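Session 7 handout: a gripper arm at home, and what it is good for

Read this before you order any parts. Half of the people who take this course have already picked an arm from a video, and the video was cut. Keep that in mind all evening.

## 1. What the build is supposed to do

The exercise is modest. A two-finger gripper picks up light household items from the floor of an ordinary room and drops them in a basket. The kit we use as a baseline is the Pondex arm with the Cleva controller board. You may swap either one. The Balaskas clone board also works, although its manual contradicts itself on the power connector, so check polarity with a meter.

The Pondex leaflet says "ready in an afternoon." I have put together two of them and neither was ready in an afternoon. Plan on three evenings, and a fourth if you print your own finger pads.

## 2. Numbers to distrust

- **Payload.** The leaflet gives 289 grams. With the arm stretched out, mine sagged well before that. Test at full reach, since the floor is where you will be working.
- **Repeatability.** Usually measured on a bolted steel plate. Your base is a board with clamps on it. Measure it yourself.
- **Success rate.** Always ask: out of how many tries, with which objects, and who put them down? A sock laid flat by the builder is an easy sock.

For the homework, log 100 grasps. Write down every miss, including the ones you feel were unfair. I would rather see 31 successes and an honest log than a page that says "worked great."

## 3. Wrist camera

Mount it so that both fingertips stay in view when closed. You lose part of the picture to the gripper itself, and people keep trying to avoid this by moving the camera off to one side. Then they can't tell whether the fingers are over the object or next to it. Leave the fingers in view.

Fix the exposure by hand if the driver allows it. Auto exposure will hunt every time the wrist swings past a lamp, a screen or a window – and a living room has all of these.

Mask the fingers before you run any detector. The Breltetti software does this with a still mask, which is fine while the fingers are shut and wrong as soon as they open. Make at least two masks, open and closed.

## 4. Rooms are not benches

Most of the trouble starts when the arm leaves the bench. Wood-look floors have grain lines and knots, and a cheap edge detector takes them for cables. Ceiling lights leave bright patches on the boards. A low console on thin legs is bad for depth estimates, and a rounded sofa edge is not much better.

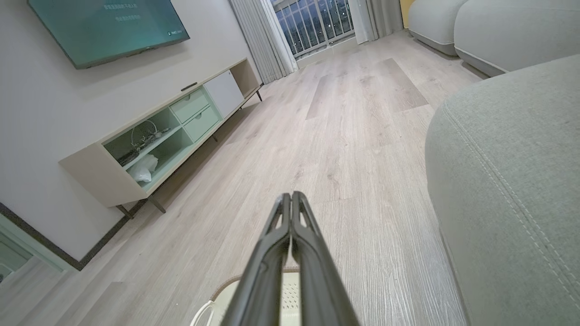 Balaskas forum members mostly disagree with me on this point, and one of them wrote that a month of bench work taught him less than two nights in his own living room, so students should start there and skip the bench entirely. I don't buy the last part. If you start in the room, you can't tell a bad mask from a loose wrist screw. Bench first, room second, and change one thing at a time.

## 5. For Tuesday

1. Grasp log, on paper or in a spreadsheet.
2. Both finger masks, saved as separate files.
3. Your own payload figure at full reach.
4. One claim from a product page that you tested and could not reproduce.

Bring the arm with the supply unplugged and the fingers taped shut. Room 314 has only two outlets by the windows, so bring an extension cord too.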